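Where to put a power strip on a desk with one cable hole
Posted in Home office and wiring, 21/02/2023

Qusai Fakhoury

I've got a plain wooden desk with a single round hole near the back edge, and a white board I lay on top to work on so the wood doesn't get marked. The power strip lives on the board because the sockets behind the desk are a pain to reach. It slides about whenever I plug something in, and the cord ends up across the bit I'm trying to use. The plug won't go through the hole – the hole is 35 mm and the plug is a good bit wider. There's a hanging loop on one end of the strip. Is that strong enough to hang it from, or should I fix it down some other way? I rent the desk with the flat so I'd prefer not to drill it.

7 replies, 2 shown as most useful

Khrystyna-Mariia Hnatiuk

I wouldn't hang it from the loop on its own. On most strips the loop will carry the strip but not the strip plus a few heavy adaptors pulling on it. If you want it off the desk, get a clamp-on tray. The Gekgate one goes on the back edge with 2 screw clamps and needs no holes. Check the thickness of your desktop first, mine only just fitted.

If it has to stay on top, put it along the far edge of the board with the cord end facing the wall socket. Then the cord leaves at the back and doesn't cross your work. Wipe the board and the underside of the strip with a damp cloth while it's unplugged, let both dry, and use removable hook-and-loop strips. Press each one for a minute and leave it an hour before you plug anything in. Hold the strip with one hand when you pull a plug out, even after it's stuck down.

Forget about the hole for the mains plug. Don't cut the plug off to get the cord through unless you know how to wire a new one with the right fuse. Use it for thin stuff like phone chargers, where the small end will go through.

Also don't coil up the spare cord and trap it under the board. I did that for months and the cord had a flat spot in it when I moved house in May. I replaced the whole strip.

Sodano

double sided tape. done

Leung

Tape is all right but it leaves a mess on a white board, I had to scrape mine off with a plastic card. I use a rubber drawer liner under the strip, cut to size. It still moves a little if you yank a plug, but for light use it's fine. I turn mine at a slant so the bigger adaptors clear each other and I can get a hand round the end.

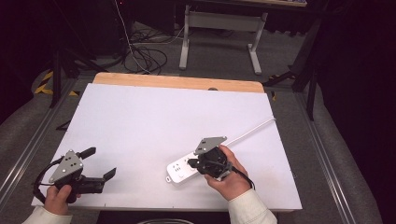 The other thing I'd do is put a label on each plug near the pins. I've switched off the wrong thing more than once, and with a few black cables together you can't tell which is which from the desk end.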